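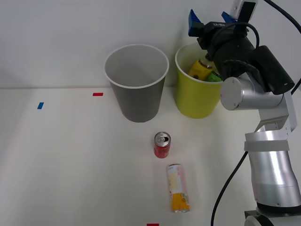

Priler is looking for a part-time event server to join its catering crew from July through the fall. The work is mostly office lunches and evening receptions, with 2 or 3 shifts a week. You will load the van, set up drink tables with paper cups and cans like the ones on the white table, serve guests and clear up afterward. Shifts run 5 hours and meals are included.

You should be at least 18, able to lift 40 pounds and comfortable on your feet. Experience helps but we will train you. A driver's license is a plus.

Pay starts at $14 an hour plus a share of tips. Black pants and shoes are required; we supply the shirt.

To apply, call Marcela Lukáč at extension 479 before 4 p.m. or leave a resume at the front desk.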